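The table at Drakance Hall, and the people who wanted it plain

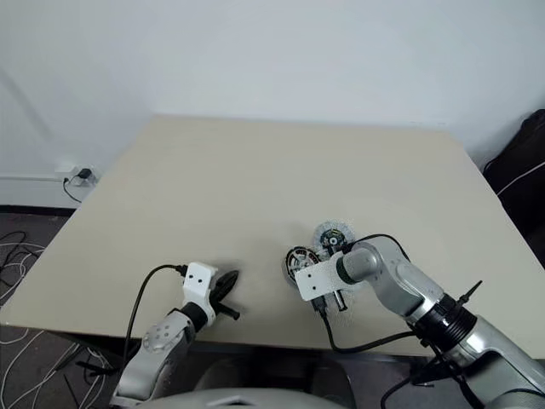 Words by Ashton Costigan, staff writer

I had been told to come on a Sunday, at half past ten, and to bring nothing with me that I'd be tempted to put down. I took that as a pleasantry. Mairead Kiani, who runs the Plilora furniture workshop with her brother Joss, meant it quite seriously, and within a minute of my arrival she had relieved me of my bag, my scarf and a paper cup of coffee, and parked all three on a chair by the door.

"It's a table people want to fill," she said. "You see a big top like that and your hands start looking for something to leave on it. I'm just as bad. I left my reading glasses on it all through the summer and Joss never said a word, he just moved them to the windowsill every evening."

We sat down and she began, as I gather she always begins, with the colour. The top is a plain beige-grey, and getting to it took her the better part of one winter. The first samples were too yellow next to the pale wall, which has a touch of blue in it, and the second lot went the other way and looked like wet slate. She had four boards propped up along the skirting for weeks, and anybody who came in for any reason at all, the man with the parcels included, was asked to point at the one they liked.

"They all pointed at the dark one," she said, laughing. "Every single person! And I thanked them very nicely and chose the pale one. I'd sat with it, you see. I'd had my breakfast looking at it. With the dark one I felt I ought to be signing something."

The finish gave her more trouble than the colour. She wanted it smooth but she didn't want any gloss, and for a while those two things seemed to be pulling against each other. Joss, who had come in by this point with a plate of shortbread (which we ate standing up, well back from the table), remembered it as the only time they had properly fallen out over a piece of furniture.

"She'd run her palm over it and say it was lovely, and then she'd crouch down at the end and look along it and say it was horrible," he said. "I'd spent two days on that. I went out and mowed the lawn, and it didn't need mowing."

What they settled on is matte enough that a shadow falls softly on it, and I found myself rather taken with that. Mairead says it is the thing she looks at most. She is suspicious of shiny tops, having grown up with one, a dining table her mother kept under a felt cloth, under a lace cloth, under a sheet of clear plastic, so that in all her childhood she can hardly have touched it.

I asked about the shape, which is simply a rectangle, and a large one. Had there been any thought of rounding it off, or of giving it a bit of decoration along the edge?

"Oh, there were drawings," she said. "There's a folder of drawings upstairs. Joss had one with a sort of wave in it."

"It was a very slight wave," said Joss.

"It was a wave, though. And I could see it was clever and I could see he'd enjoyed it, but I kept thinking of the wall. You've got that long flat wall behind, and the far edge of the table going along in front of it, and I wanted those two to get on with each other."

They came to furniture by different roads. Joss trained as a joiner and spent 13 years fitting out shops, mostly for people who wanted the lot torn out again before he had sent the bill. Mairead taught infants, and says it taught her what a table is for, having watched paint, glue, a guinea pig and a good deal of custard arrive on the same surface in one afternoon. When their aunt gave up the hall they took it on together, with more than 10 years of her jam jars still in the back cupboards, and the name Plilora came from a word the two of them had made up as children for the space underneath a table when the grown-ups were still sitting at it.

The other piece people ask after is the Plalen bench, which I had hoped to see, but it had gone off to a customer in November and the next one was still in pieces. Mairead spoke of it fondly all the same, and at some length, and I have notes on its legs that I shall have to save for another time.

Before I left I asked whether she thought she would ever tire of the plainness and want a pattern, or a bright colour. She went quiet, and Joss looked at the ceiling.

"I've thought about green," she said. "Don't write that down."

Comments

Tilly B.
We had the plastic sheet AND the felt. My elbows used to stick to it in hot weather. Lovely piece, thank you.

oldbench457
Would have liked to know how they clean it. A matte top marks terribly in my experience, especially with tea.

Hugh in the Borders
I'm for the wave. Let the man have his wave.

Tilly B.
@oldbench457 damp cloth and dry it straight after, works on mine anyway.

Contact us | © Ashton Costigan and contributors | Back to top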